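Teleop demos for drive swaps: operators keep rushing the last bit of the insert

Posted in Teaching by Demonstration, April

Ferkedik

We are collecting remote-control demonstrations for a drive swap task. The operator sits at a leader arm, watches the wrist camera feed on a monitor, and works one hard drive in its caddy at the bay of a server chassis. So far we have 142 demos from 2 operators. Training goes fine and the policy reaches for the caddy and grips it well. The trouble is the alignment at the bay. In the policy runs the arm goes straight for the opening at whatever angle it has and pushes.

I went back through the recordings and I think the operators are doing something I can't see in the data. They slow down near the bay, wiggle a little, then commit, but every one of them does it differently and the wiggles seem to average out to nothing. One of them also re-grips partway, the other never does.
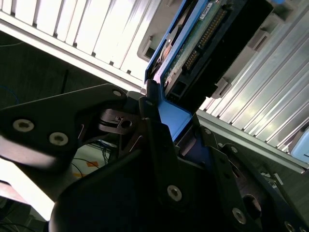

Honau

How are you recording the gripper? If you only log open or closed you lose most of what matters at the bay. Log the commanded width and the measured width both. We had the same problem with a connector task and the policy could not tell "holding it" from "holding it and pushing against something" until we did that. Also check your camera delay. Ours was late compared to the joint data and the operators had learned to wait for it without knowing.

Ñahui

I would deal with the operators before touching the model.

Write down one way of doing the insert and have both people do it that way. Ours was: stop short of the bay, line up one rail first, bring the other rail over, then push in one slow move. No wiggling. If it binds, back out all the way to the stopping point and start the approach again. Do not let them fix it in place. A person can feel their way out of a bind through years of handling things, and your leader arm probably sends none of that back to the hand anyway, so what gets recorded is guessing.

Decide on the re-grip too. Either everybody does it at the same spot or it is not allowed. I would not allow it. Grip the caddy at the front end, the same place each time, and keep that grip to the end of the demo.

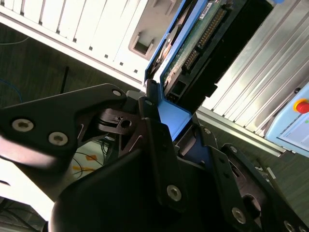

The other thing is where you start. If all 142 demos begin from the same home pose, the policy has hardly seen a crooked approach. Have the operator start some of them close to the bay with the drive already in the gripper and tilted a bit wrong, and record only the correction. These are short, so you can do a lot of them in a morning. We added 18 to a set that was failing and saw a difference right away — not perfect, but it stopped ramming the edge of the opening.

I would not throw out the old demos yet. Cut them at the point where the alignment starts and keep the first part. The reach and grip sound fine from what you wrote.

Jastano

just collect more. we did 400 and it worked

Ferkedik

Thanks. I checked and we were logging open/closed only, so that gets fixed first. The camera delay I still have to measure. I wrote up the insert steps and taped them next to the leader arm, and we are going to record the short corrections in the mornings before the full runs. More demos of the old kind will have to wait, Jastano, the operators are tired of this chassis as it is.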